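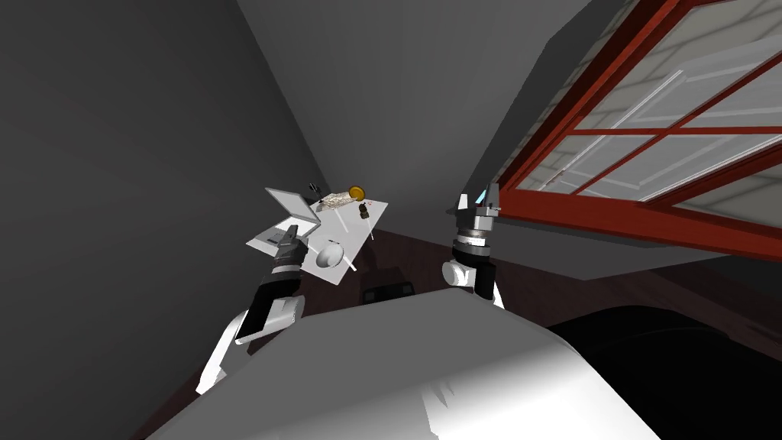 Why did the tabletop runs stop counting protective stops in June?

The stop monitor was reading contact force from the left arm only, so a stop triggered by the right arm was carried out but never written to the log.

The fault came in with Forar build 22. That build merged the two arm controllers into one process, and the monitor kept its old subscription to the left-arm channel. The right-arm channel was renamed in the same change. The monitor found no publisher under the old name, logged a single warning at startup, and went on running. Stops on the right side still halted both arms, as they should. The episode was then closed as a timeout.

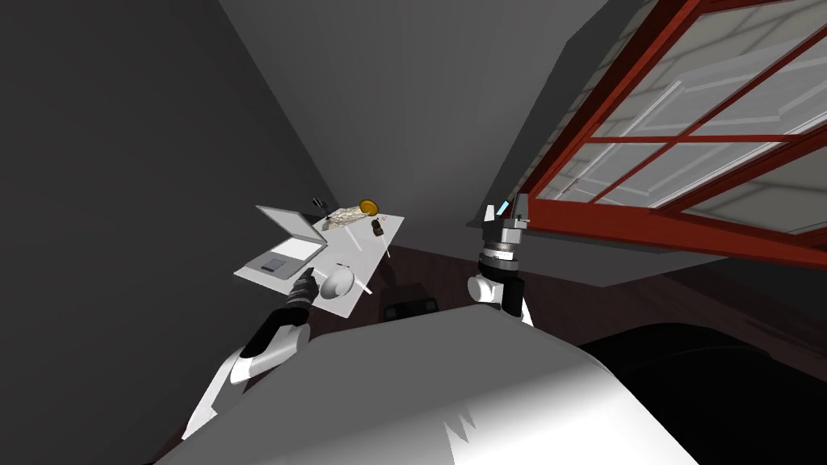

Meifang Cheng found it on a Sunday while checking timeouts for the Kundcombe room set. Timeouts had gone up after the build and reported stops had gone down by nearly the same number. She replayed the affected episodes with raw joint torques turned on and got a clear spike on the right wrist just before the halt in most of them. The rest were real timeouts, mainly slow approaches to the table edge.

We have re-scored all 2481 episodes in the set. Results published from build 22 before the re-score should not be used for safety comparisons. Task success figures are not affected - a stopped episode was already marked as failed - but the reason for failure was wrong.

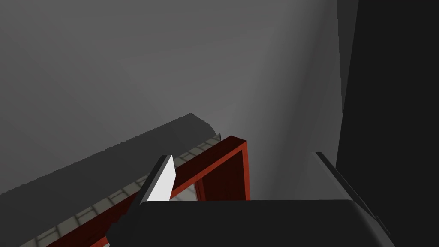 The monitor now refuses to start unless both force channels are present and publishing. If either one goes silent for 9 control cycles during a run, both arms hold position and the episode is marked invalid. It does not get a score of any kind. The startup warning has been raised to an error. Anyone with a local launch file should check that it doesn't set the old "allow missing" flag, which will be removed in the next build.

No hardware was involved. The Baysal bench units run an independent stop circuit and do not use this monitor. Their software logs do share the episode-closing code, though, and that part has been patched there as well.

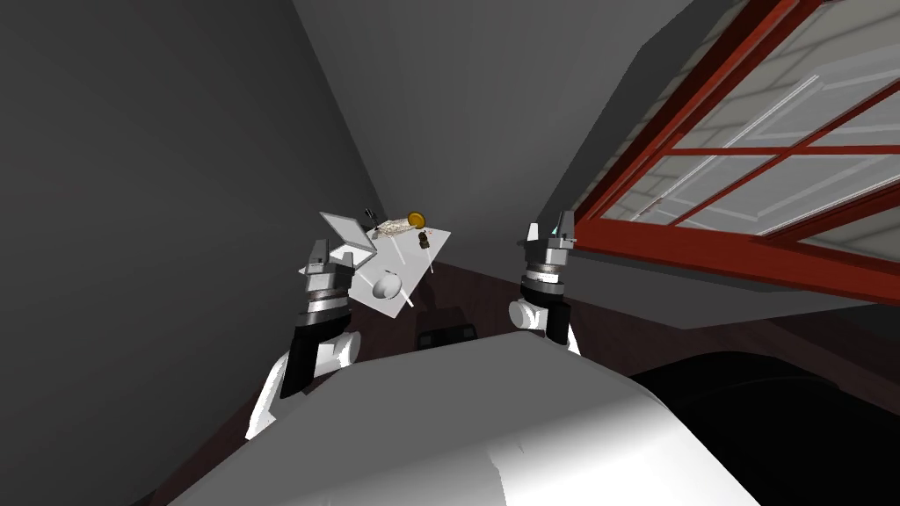 *Kundcombe room, simulated: both arms raised toward the table.*

Still open: the Kenance plotting scripts group stops and timeouts under one color in the weekly summary, which made the shift hard to spot. A change to split them is in review. Until it is merged, read the counts from the table and ignore the chart.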